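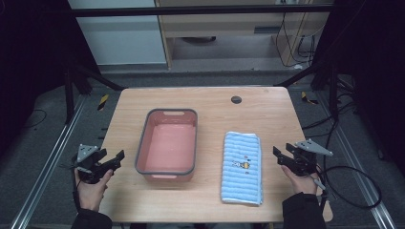 Basin and towel task, start position, both grippers in hand.

Clarkard bay: inspection before recording, handheld gripper method
Task: fold towel, place in basin
Checked: Saturday, before the first block

1. Table top clear except for task items. PASS.

2. Basin empty, long side away from the operator's cable. PASS. Last block had it turned end for end between takes. The rim is now lined up by eye only; a template is on order from Bruster.

3. Towel laid flat and folded lengthways. PASS. Keep to the striped one. In the February comparison the policy trained on a single towel failed on plain cloth, but changing towels halfway through a block made the results unreadable.

4. Top plates tight on both grippers. PASS. Retighten after every 200 takes.

5. Finger travel, full open to full close, 5 cycles per hand. PASS left. Right PASS WITH COMMENT: slow to reopen on one cycle, did not recur. Log it if seen again.

6. Cable slack on the right side. COMMENT. The loop comes down near the floor. Operator to stand still during takes and step back only after the stop tone.

7. Hazard strips stuck down at the edges. PASS.

8. Frame posts and crossbar, bolts hand-checked. PASS. Left strut bolt marked with paint pen.

9. Clock offset between head view and gripper logs. FAIL, then PASS after restarting the Flella logger. Takes made before the restart are to be left out of the training set.

10. Storage free for up to 2,000 takes. PASS.

Comments on method
The Delić baseline reached 84 per cent on placing with the basin fixed. Folding was scored separately and should stay separate in the results table. A take in which the towel touches the rim and then drops in counts as placed, with the contact noted.

Open items: 5 (right gripper), 6 (cable clip to be fitted).
Next inspection: after the block, items 4 to 9 only.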